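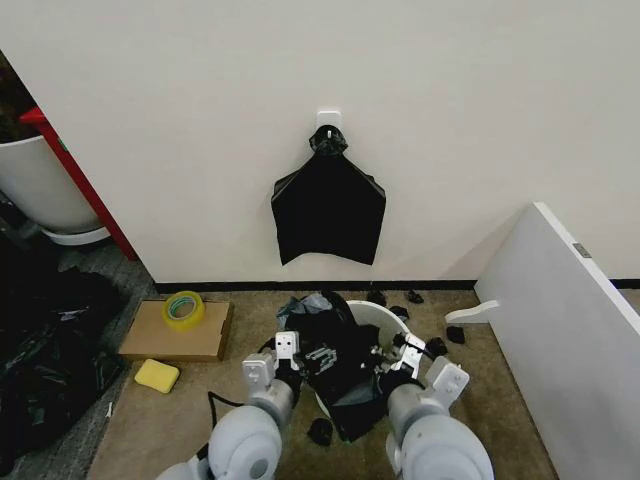 El taller Andrade enseña a su robot Korkik a cambiar la bolsa de la papelera

El taller compartido Andrade, en Callomlow, ha empezado las pruebas de Korkik, un robot de dos brazos montado por sus socios que debe aprender a poner una bolsa nueva en una papelera. El grupo ha pasado los últimos dos meses con la mecánica y dedica ahora las tardes a la tarea en sí, en un rincón con moqueta de la sala de reuniones.

El puesto de pruebas es sencillo. Hay una papelera redonda de plástico blanco en el suelo y un gancho adhesivo en la pared, del que cuelga una bolsa negra retorcida por arriba. Las demás bolsas están amontonadas a la izquierda, junto a una maceta grande. El rollo de cinta de embalar y una esponja amarilla se han quedado al lado, con un trozo de cartón.

El ejercicio tiene varias fases. Korkik tiene que coger una bolsa, abrirla, meterla en la papelera y doblar el borde hacia fuera, con una pinza a cada lado. El paso más difícil es el de sujetar el plástico contra el borde por los dos lados a la vez. Si un brazo tira antes que el otro, la bolsa se sale y hay que volver a empezar.

Los socios eligieron la bolsa de basura porque en el taller se cambia a diario y todo el mundo sabe cuándo está bien puesta. En invierno habían probado con cajas y con piezas de madera, que el robot recogía sin demasiados problemas. El plástico fino se comporta de otra manera: se pega, se arruga, cambia de forma cada vez que se toca y los brillos confunden a la cámara. Varias de las primeras bolsas acabaron rasgadas.

La sala no se ha preparado de forma especial. El grupo colocó al principio un fondo liso y lámparas adicionales, pero las retiró a las pocas sesiones. La intención es que el robot funcione con la luz y los muebles que hay en el local, aunque eso haga más lento el trabajo.

Cada sesión consta de 12 intentos. Al terminar se anota en un cuaderno cuáles han salido bien, cuáles no y en qué momento ha fallado el agarre. En la mejor sesión hasta la fecha se dieron por buenos 10, con una bolsa de plástico algo más grueso que la habitual. Con las bolsas corrientes el resultado baja bastante y el grupo prefiere no dar todavía una cifra.
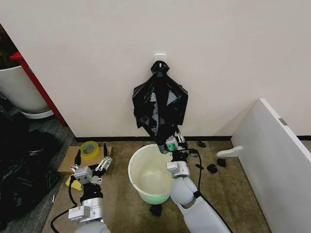
La parte de la pared se incorporó más tarde. Una bolsa colgada a media altura queda al alcance de los dos brazos y obliga a trabajar en vertical, algo que el programa anterior apenas contemplaba. También sirve para ensayar el acercamiento de una sola pinza mientras la otra espera abierta, un movimiento que en las primeras versiones terminaba con los antebrazos demasiado juntos.

El dinero del proyecto procede de las cuotas del taller y de la venta de una fresadora antigua. Los motores se compraron de segunda mano y el programa de control lo escriben los propios socios, que lo revisan en una reunión mensual. La ferretería Pistent, situada en la misma calle, ha cedido tornillería y algunos metros de cable.

El cable ha dado más trabajo del previsto. Al girar la muñeca, el tramo que baja por el brazo se enganchaba en la articulación, y en una prueba llegó a soltarse el conector. Ahora se deja un bucle más amplio por fuera y se comprueba a mano antes de encender. Los dedos de las pinzas también se han cambiado desde el primer montaje - los originales resbalaban - y es probable que se cambien otra vez.

Korkik no se mueve del sitio. Alguien tiene que ponerle la papelera delante y retirar los restos de plástico que quedan por la moqueta. La posibilidad de montarlo sobre una base con ruedas se discutió en marzo y se aplazó. Una parte de los socios cree que antes hay que conseguir que la bolsa quede bien puesta con cualquier papelera de tamaño parecido, y ese es el plan para las próximas semanas.

El siguiente paso será retirar la bolsa llena, cerrarla y dejarla a un lado. Se empezará con papel arrugado dentro, para que pese poco, y más adelante se probará con los residuos normales del taller, salvo virutas metálicas y cristales. Todavía falta por decidir cómo debe hacer el nudo y si conviene usar bolsas con cinta de cierre.

El taller Andrade abre a partir de las seis de la tarde. Las pruebas pueden verse desde la puerta de la sala de reuniones, y se pide a los visitantes que no entren mientras los brazos estén encendidos. Los planos de las piezas impresas se pueden consultar en el tablón de la entrada. El código se publicará cuando esté terminada la revisión de junio.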